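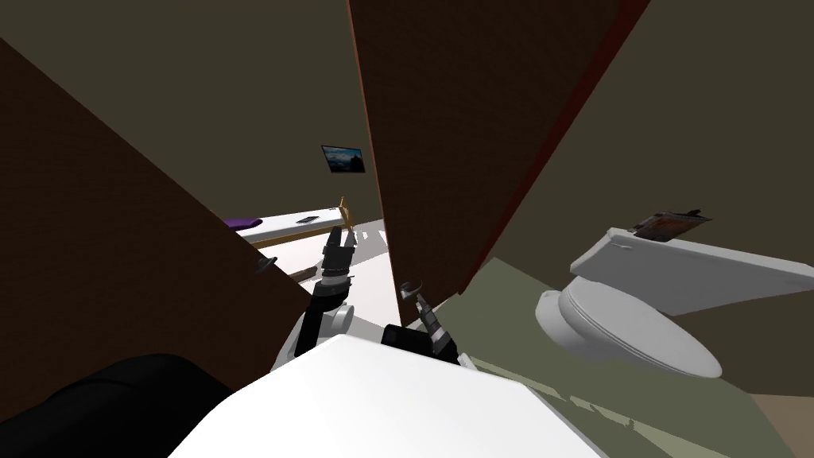
Section 3. Running door practice before your first shift

Door practice lets your crew rehearse a round with the Skeltari in simulation before it rolls into a real hallway. Do this — it's the fun part!

1. Log in to the Trorkeo console and open the practice home.
2. Choose a doorway. Start with one that has lever handles.
3. Bring both arms forward and line up one gripper with the handle.
4. Press down, pull, and back up slowly. Let the base do the work.
5. Save the run with your initials.

Note: Plan on 50 practice runs per person. At Flimley, the night crew logged 341 by the end of June, and Fabian Haslinger now trains new hires himself.

Caution: Passing in simulation does not clear anyone to work near people. A supervisor must sign off first.

What changes for your team: the robot takes over the door checks and late supply rounds. Cleaners keep the rooms, the judgment calls, and the final say — and they get their feet back! Send schedule questions to Wiremu Prendergast before Monday's handover.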